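Stuvent Table Clearing Demonstrations: Data Card

Posted in: Datasets › Manipulation | 5 comments | 286 shares

Release date: October 12, 2020
Maintained by: Stuvent, with Mimholm
Episodes: 1,697

Summary

This dataset contains demonstrations of table clearing, recorded with the Kestik hand-held gripper. An operator holds the tool and performs the task directly; no robot arm is needed during collection. The recordings are intended for training policies by imitation.

Task

Each episode covers used tableware and a lined bin. The operator is instructed to grasp paper plates and chopsticks and to place them in the bin. Operators may choose the order. Failed grasps are kept in the release and marked in the episode notes — users who want clean demonstrations should filter on that field.

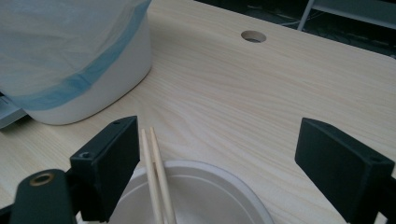

A reviewer at Hollmann asked whether chopsticks lying close together should be picked up as a pair or one at a time, and noted that mixing the two may confuse a policy trained on a small subset. Both methods are permitted, and the method used is recorded for each episode.

Splits

A set of 500 episodes is held out for evaluation. It should not be used for training or for selecting a model.

Known limits

Finger opening is less reliable near full closure. A corrected calibration file is planned for November.

Filed under: imitation learning, grippers, tableware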